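The Rornlow sit-stand desk after a winter of daily use

5 min read

I put off buying a standing desk for years, mostly because every one I liked cost more than my bike. Then my old pine table finally gave up (a leg went while I was on the phone, tea everywhere) and I had a proper excuse. I ended up with the Rornlow, the plain white one, ordered from Carkano for 283 pounds with delivery included. I've worked at it nearly every day since August, so I think I've earned an opinion!

Putting it together took me most of an afternoon. The frame comes in one very heavy box and the top in another, and the courier left both of them at the bottom of the stairs, so do have a friend ready. There are 12 long bolts for the legs and a bag of little screws for the top, and the booklet uses the same drawing for both kinds. I got one crossbar on upside down and had to take it all apart again. The Allen key they give you is horrid – dig out a decent one if you have it.

Once it's up, though, it's lovely. It goes from sitting to standing in about the time it takes me to find my slippers, and the motor makes a low hum that doesn't bother anyone on a call. There are four memory buttons and I use two of them. At full height there is a bit of wobble if you type like I do (hard, apparently), but my monitor stays put and I stopped noticing after the first week or so.

The top is where I'd grumble. White looks fresh and it bounces the light around my dark little back room, but it shows every coffee ring and every pencil smudge. I wipe mine down most evenings with a damp cloth, and a biro mark by the left corner has never quite come out. The edges are also sharper than I'd like on the forearms. My last desk was a Bielecka with a rounded front, and I do miss that.

Cables are the other thing. You get one thin tray and a handful of sticky clips, and the clips started dropping off within a fortnight. I bought a Holero sleeve in the end and it's all much neater now.

I know lots of you are dithering about whether white looks too much like a clinic. A few white tops against pale walls, a couple of them on the herringbone floor I'd love to have at home. 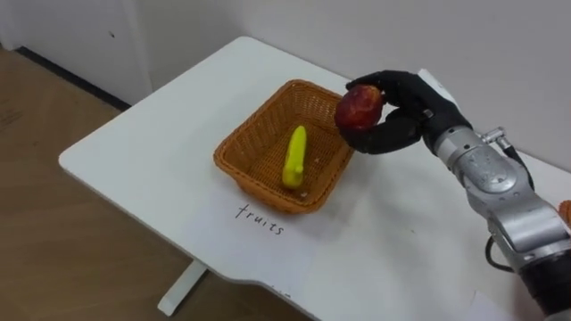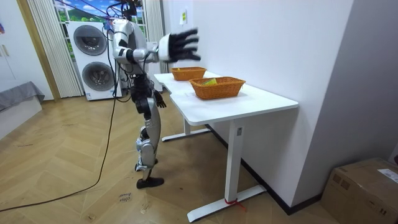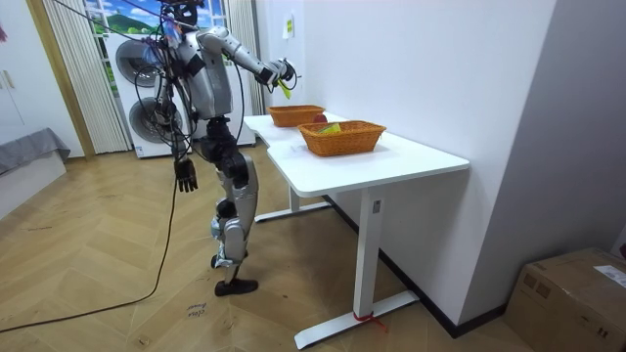
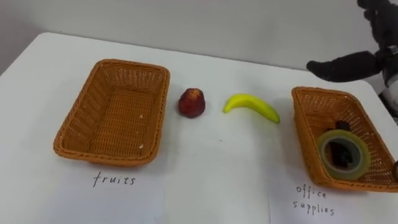 So would I buy it again? Yes, I think so, though I'd look hard at the oak top, which was another 10 pounds when I ordered and would have saved me a lot of wiping. If you're tall, check the maximum height before you pay. I'm fairly short and there's loads of room left for me, but my brother tried it and wanted another inch or two.

Carkano were fine to deal with, by the way. One of my feet arrived with a stripped thread and they sent another without any fuss, although I did have to send them the same photo twice.

Comments

deskbound_in_leeds: Mine wobbles too! Tightening the crossbar again after a month helped quite a lot.

Pippin: Does the motor cope with two big monitors? I've got a printer on there as well.

marrowfat: I've got the oak one. It hides crumbs beautifully but it did fade a bit by the window.

tealeaf: Try a magic sponge on the biro, gently. It worked on mine.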